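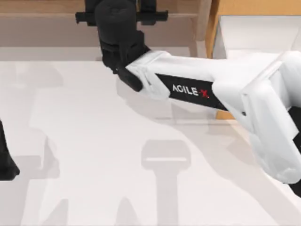

Print this page | E-mail this page

Kivar Horror Shorts: progress report to the Tremblay Fund, 28/12/2023

Two of the five shorts are locked. The third, "Trurley," is at the sound mix, where the cellar door still creaks like a duck. We reshot the drowning over seven nights in June, six more than budgeted, and the lake did not improve as an actor.

Spending is within the grant if you count the fog machine as equipment. We do. Ellunum has agreed to screen the finished films in its small room, the one with the good seats.

Still needed: two composers, or one who sleeps less.

Contact us | © Kivar | Back to top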